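Visit report: Clondevov light display workshop and test field
08/02/2024

The Clondevov workshop builds and stores the winter light display that runs each year along Stirkier Road. The display is free to walk through, and donations collected at the gate go to the children's ward fund at Kim Hospital. The workshop opens to visitors one day each summer, when the fixtures are out of storage for testing. The tour took 2 hours and covered the repair benches, the power layout and the outdoor test field.

Entry was by the side gate. Parking is on grass and would be poor after rain. Visitors were taken in groups of 15, and each group was given ear protection for the part of the route that passes the compressor room.

The repair benches come first. Every string that returns from the field in the new year is tagged with the number of the pole or tree it came from. Strings are tested at full load before anything is replaced. Most failures are at the plug end, where water enters the molded cap. The workshop used to cut these off and fit new plugs by hand, but it now seals them with heat-shrink sleeve before they go out, and the repair pile has become noticeably smaller. Damaged strings with sound lamps are cut down and used inside the smaller figures.

The power layout was the most useful part of the visit. The display is split into zones, each with its own weatherproof cabinet and ground-fault protection. Earlier layouts ran several large features from one cabinet, so that a single wet connector could darken half the route. Under the present plan no cabinet feeds two neighboring features. Cable runs are kept under 100 feet where the ground allows. Two of the longer runs, near the creek, use heavier cable to limit voltage drop.
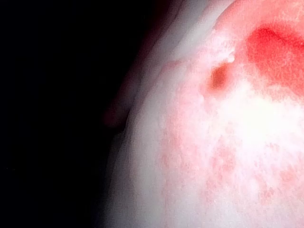
Control is handled by a scheduling program called Ilier, written in-house. It sends brightness values to the cabinets over buried network cable. Music is broadcast on a low-power FM channel and also played from speakers at the gate. The speakers are delayed slightly to match the radio signal. A visitor asked about wireless control. The answer was that it had been tried for one season and dropped after repeated interference on busy nights, when the parking lot was full.

The test field is a mowed strip behind the main building. Arches are set up there on temporary bases and left running for a full week. Wind bracing is checked at the same time. The tallest arch is guyed at four points and is not lit when gusts pass the limit posted on the cabinet door. The demonstration in daylight was hard to judge for color, but the timing between arches was clean.

The donation side was explained briefly at the end. Cash boxes are emptied every evening and counted by two people. Card readers were added at both exits last season. Operating costs are paid by local sponsors and kept in a separate account, so gate money goes to the hospital fund in full. The sponsor list is painted on a board by the door.

Installation on Stirkier Road starts in October with the cabinets and buried cable, followed by the arches. Around 600 strings were on the racks at the time of the visit, with the tree wraps still to be tested. Requests to visit during installation should be sent to the workshop office in writing. Closed shoes are required on site.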